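When the Help Desk Runs on One Inbox

How a mid-sized distributor replaced a shared mailbox with a proper service desk, and what it would do differently

August 11, 2025

For most of its life, the IT department at Ferkero took requests through a single email address. Everybody in the company knew it. Password resets went there, and so did broken scanners, requests for new laptops, questions about the parking system and complaints about the coffee machine. Six people shared the mailbox. They claimed a message by dragging it into a folder with their initials on it.

The method worked while the company had two warehouses and one office. It stopped working when Ferkero bought a smaller rival, Hastano, and took on its staff, its phones and its accounting software. The number of people who could write to the mailbox rose to 2,000. Messages sat in personal folders while their owners were on vacation. Some requests were answered twice, by different people, with different advice.

The first attempt to fix this was a spreadsheet. Each new message was copied into a row, with a date, a name and a status. It lasted one winter. Updating the rows took longer than many of the repairs, and by the end of January the team had gone back to working from the inbox and filling in the sheet on Fridays, mostly from memory.

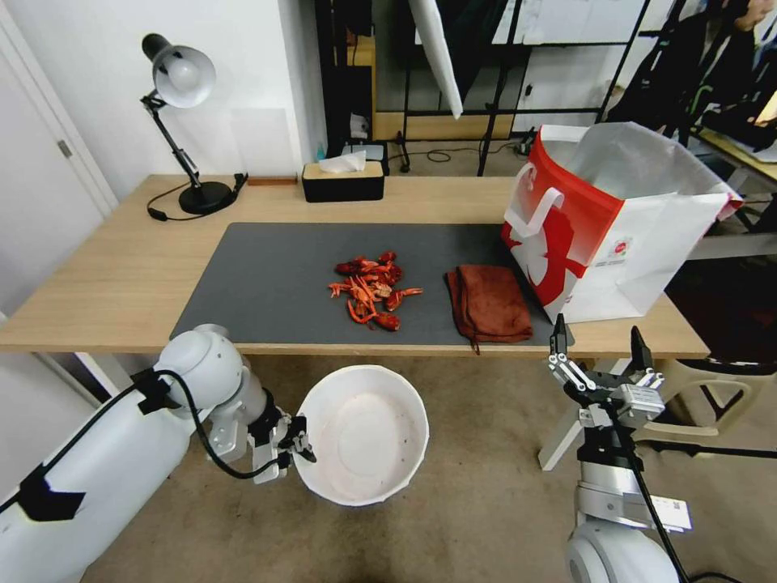
Crayfish shells on the desk mat, with the shopping bag at the right end.

Choosing a tool came next, and it went slower than planned. The company looked at large service management suites and at simple ticket trackers. The suites had modules for everything from contract management to release planning, and the sales demos were long. The trackers were cheap but had no way to tie a ticket to a piece of equipment, which the warehouse managers wanted badly. A label printer that fails every month looks like a string of small problems until someone can see that it is the same printer.

In the end Ferkero picked a mid-range product and switched on only two parts of it: incidents and service requests. Change management and the asset database were left for later. The team had argued over this. Some wanted the whole thing live at once, on the grounds that staff would only put up with one upheaval. Others pointed to the spreadsheet.

Sorting out the categories

The tool arrived with more than a hundred ticket categories. The team cut them to 18. Even that was a fight, mainly over software. Finance wanted its accounting package listed under its own name, and so did every other department with a program it cared about. The compromise was a single category for business applications with a second menu below it.

Staff at the former Hastano offices had a different problem. They still called things by their old names. The internal ordering system there was known as Stevisness, after an old project code that had stuck, and users typed that into the search box on the new portal and found nothing. Adding the old names as search terms took an afternoon. Portal use at those offices picked up the following week.
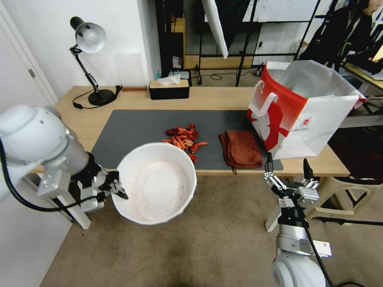 Priorities were harder. Under the mailbox, a request became urgent when somebody wrote URGENT in the subject line, and a good many people did so out of habit. The new system works out priority from two questions: how many people are affected, and can they still do their jobs? A single user with a slow laptop comes out low. A warehouse that cannot print shipping labels comes out at the top, even when the person reporting it is polite about it.

Managers were not all happy with this. Several had been used to calling a favorite technician and getting help within minutes. Those calls still come in, and the technicians now log them as tickets while the caller is on the line. The desk lead's view is that the calls are fine as long as they leave a record.

The knowledge base is the part that has lagged. The plan was for technicians to write a short article each time they solved something new. In practice they close the ticket and move on to the next one. Articles that do get written tend to be good on the steps and vague on which version of the software they apply to. One on setting up the office VPN had been wrong for around 6 weeks before a new hire reported it.

The team now sets aside a half hour on Thursday mornings for articles, with the phones covered by one person. It also stopped asking for full write-ups. A title, the symptoms in the user's own words and the fix are enough to publish. Someone else can tidy it up later.
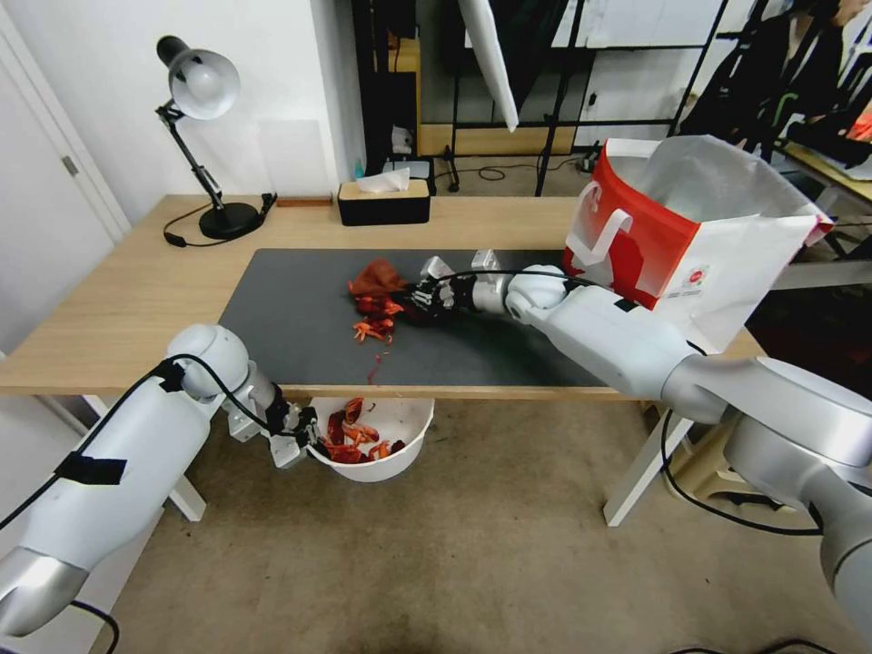

What the numbers do and don't show

Reports were the reason senior management approved the budget, and the first ones were confusing. Ticket volume went up sharply after launch. It looked as if the new system was causing trouble. Most of the rise came from work that had always been there, handled in hallways and over chat, and never written down.

Average time to close a ticket was no more useful. Password resets take minutes and new laptops take weeks, and putting them together gives a figure that describes neither. The monthly report now splits the two types and leads with the number of tickets reopened. That figure has been the best guide to where users are being told something is fixed when it isn't.

The old mailbox still exists. Mail sent to it becomes a ticket automatically, without a category, and one technician sorts those first thing each morning. The company had meant to shut the address down after the first quarter. Drivers and floor staff, who mostly write from their phones, kept using it, and the date was moved back and then dropped.

Change management is next on the list. A draft process is with the warehouse managers, who have asked that nothing be updated during the last two days of any month.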